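Simulation Work at the Ehlers Robotics Club
October 17, 2026

The club has now completed its first five weeks of work on the Tritine project, and I would like to record where matters stand.

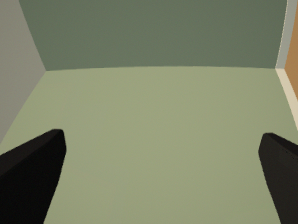

Our team of 14 students was formed in February, when Ehlers agreed to let the club enter the Fokwood student challenge. The rules require each team to submit a gripper controller that has been tested in simulation before any hardware time is granted. We selected Firnine as our simulator. It runs on the computers in the lab, and new members are able to learn it in a few meetings.

Work at present is limited to the view from the wrist and the opening and closing of the two fingers. Objects will be added next. Each trial lasts 15 seconds, and the team has set a target of 2000 trials before the first submission. Students keep a written log of every change to the settings, and these logs are reviewed at the start of each meeting.

I had expected the programming to be the main difficulty. Most of our time has gone into agreeing on file names and on who may edit the shared settings. A short set of written rules is now posted beside the lab door.

Members who have not yet submitted their log pages are asked to do so before the next meeting.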